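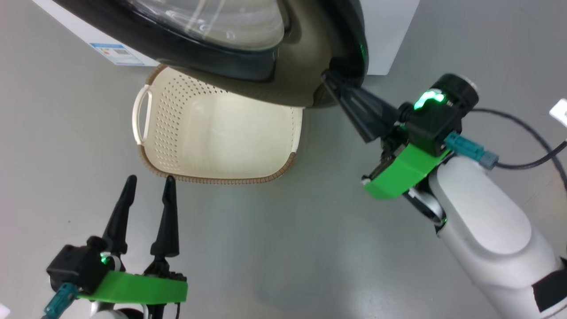 Right gripper on the washer door, basket on the floor under it.

May 13, 2019

Equipment planning, laundry bench. I spent most of today on the shopping list and I'm really pleased with where it's going!

The big question is spare fingers. The black tapered ones are great for door edges (they get in where the old square pads never could), but we have no spares at all, and one cracked tip would stop both tasks. Stornetti quotes 15 working days on a new set, so I want two full sets on the shelf before June. Cheap compared with a lost month.

Brackets: keep printing our own in the bright green. Easy to spot when a cable is about to snag on one, and the filament is next to nothing. One more spool, please, same green.

Cables. The connectors on the wrist modules are fine, it's the slack I want to spend money on. With the arm reaching up to the door the cable makes a big loop out to the side, and I'd love a proper guide clipped along the forearm. Tuominen has a soft one that looks right, but I need to measure the arm first. Strap is OK for now.

Washer: do we buy a second one? My vote is yes, and a used one, with the door hinged on the opposite side if we can find it. All our door work so far is on a single machine and I'm itching to see what changes. Clinico is clearing out a utility room and may let one go for the cost of the van. No water hookup needed, we only want the door and the drum.

Baskets: a couple more, in other shapes. The cream one with the holes and the brown woven-look rim sits nicely under the door, and the handle cutout is a good target, so keep it as our standard. Get one round and one with soft sides.

Not this round: the Trarkero mobile base. Lovely thing, I read the whole spec sheet over lunch, but it would eat the budget and we still have plenty to do standing still.

To do: measure forearm, ask Stornetti if two sets ship together, check door width for the washer, find out who has the van key.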